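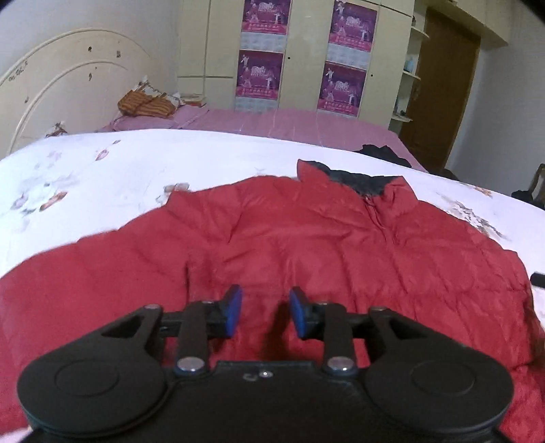

I finally got my hands on the Mussa, the hand-held gripper kit from Lidusum that a few of you have been asking me about. You hold it, do your ordinary chores with it, and the recordings go toward teaching robot arms to do the same. Laundry is the big push at the moment, so puffer jackets it is (my least favourite thing to fold, with or without gadgets!).

The kit is $850 and comes with a spare set of the blue rubber finger pads. Jozef Brouwer, who looks after orders at Lidusum, told me the first batch is almost gone and the next one ships in December. There's a rental too, at $91 a week with a two-week minimum, and I'd go that way if you only want to try it out.

My wrist got tired after three jackets, so I'd love a lighter body next time. The fingers are lovely to use though, and I was comfortable with them by the end of my first evening. Rentals are through the Linlow shop only for now.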